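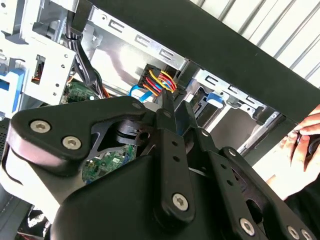
덮개를 연 컴퓨터 섀시 안쪽. 배선과 회로 기판이 보인다.

1/ 09/03/2025 Wornham 기구 비행 정리. 고도 기록 얘기가 많은데 나는 영상 쪽을 보고 있어서 그 얘기 위주로 쓴다.

2/ Wornham은 무인 성층권 기구다. 이번이 시즌 2번째 비행이고, 곤돌라 무게는 지난번 그대로라고 한다. 발사 장소는 Tira 활주로. 새벽에 바람이 안 맞아서 한 번 미뤘다가 올렸다.

3/ 공개된 원본 영상은 총 1,514초 분량. 상승 구간 일부와 기구가 터진 직후부터 낙하산이 펴질 때까지다. 나머지는 아직 안 올라왔다. 전체를 올릴 계획이 있는지는 게시글에 안 적혀 있음.

4/ 발사팀 Debora Farina가 댓글로 답한 내용을 옮기면, 카메라는 Sitel 보드에 물려 있고 저장은 내부에만 했다. 지상으로 내려보낸 건 위치와 온도뿐. 그래서 회수 전에는 영상이 찍혔는지도 알 수 없었다고.

5/ 생중계가 안 된 이유를 묻는 분이 많던데, 애초에 생중계 장비를 안 실었다. 지난 비행 때 올라온 저화질 화면은 Yazdani 송신기로 보낸 거고 이번에는 그 송신기를 뺐다. 전력을 히터로 돌렸다고 함.

6/ 히터 효과는 있었던 것 같다. 지난번에는 상승 중에 화면이 계속 끊겼는데 이번 공개분에는 끊기는 데가 없다. 다만 렌즈 왼쪽에 김 서린 자국이 꽤 오래 남아 있다. 지평선 보려면 오른쪽만 보는 게 낫다.

7/ 낙하 구간은 회전이 심하다. 멀미하는 사람은 건너뛰길. 안정화한 버전을 따로 만든 분이 있던데 가장자리가 많이 잘려서 나는 원본이 더 좋았다.

8/ 착지 지점은 예상 위치에서 약 50km 동쪽. 밭 가장자리라 회수는 쉬웠다고 한다. 땅 주인에게 먼저 연락하고 들어갔다는 설명도 있었다.

9/ 기체 데이터 파일도 같이 공개됐다. 시간 열이 현지 시각이 아니라서 영상이랑 맞추려면 직접 보정해야 한다. 기압 열에 빈칸이 300개쯤 연속으로 있는데 센서 문제인지 기록 문제인지는 모르겠다. 물어봤고 답은 아직.

10/ 다음 비행은 9월 안에 한 번 더 한다고 함. Yazdani 송신기를 다시 실을지는 미정. 일정 나오면 이 타래에 이어서 쓰겠다.

11/ 추가. 4번에서 온도라고 쓴 건 외부 온도가 아니고 곤돌라 내부 온도다. 지적해 주신 분 감사.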